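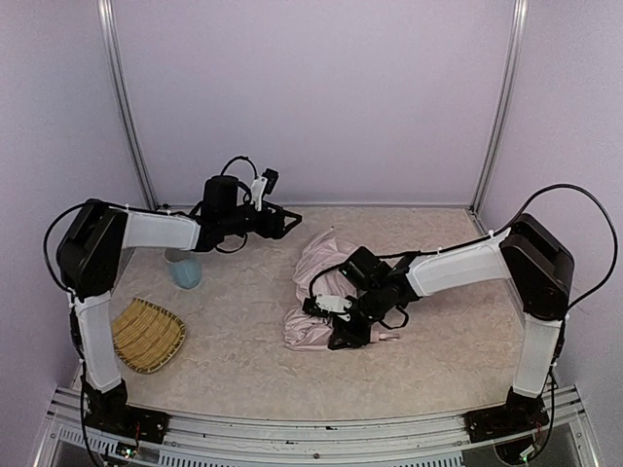

Tamholm, 26/08/2019

Ticket 517: Cisura two-arm cell, right arm stops during cloth pick
Status: open, monitoring
Priority: normal

Reported problem
Right arm stops with a joint following error when it goes down into the cloth. Left arm runs fine. Error clears on restart and comes back, sometimes after a few cycles, sometimes after fifty. Operator on the early shift says it is worse when the cloth is bunched up in the middle of the mat than when it is laid out flat.

Setup
Standard cell, both arms on the front rail, white panels on the sides and back. Beige mat. Pink cloth in the center, light blue cup and woven tray over by the left arm. Nothing in the layout was changed for this test. Left arm parked above the mat with the gripper open, right arm sent down to the cloth.

Log

08:40 Power cycled the cell. Homed both arms. No errors.

08:55 Ran the cloth pick with the right arm only. Stopped on cycle 12. Error is on the wrist, same as in the report.

09:20 Checked gripper height against the setup sheet. Mat was replaced last month and the new one is thicker. The taught pick point was never updated, so the gripper pushes into the mat through the cloth. Raised the pick point 2 mm.

09:45 Ran again. Got to cycle 61 before it stopped. Better but not fixed.

10:10 Looked at the cables. The right arm cable loops up from the shoulder and over toward the right wall. With the arm all the way down and turned in, the loop pulls tight at the shoulder connector. Moving the cable by hand with the arm held still brought up a communication warning twice. Could not get the same warning on the left.

10:30 Powered off. Reseated the shoulder connector. One locking tab was not fully closed. Gave the cable more slack and put in a new tie.

10:50 Checked the boards under both bases with a flashlight. Connectors tight, no loose wires. Base bolts on the right arm were fine. Did not touch the left.

11:15 Homed again, ran the cloth pick at half speed. 400 cycles, no stop.

13:30 Full speed. 740 cycles, no stop, no warnings in the controller log.

Changes made
Right pick point raised 2 mm, saved as the new default.
Right shoulder connector reseated, cable retied with more slack.
Setup sheet updated with the new mat thickness.

Still to do
Order a spare shoulder cable from Güler, part 492. If the error comes back, swap the cable before anything else.
Check the left pick point against the new mat. It has not faulted but it was taught on the old one too.
Ask Nirnurance support if the following error limit on the wrist can be logged per cycle. Right now we only see it once it trips.

Leave this ticket open until the September service.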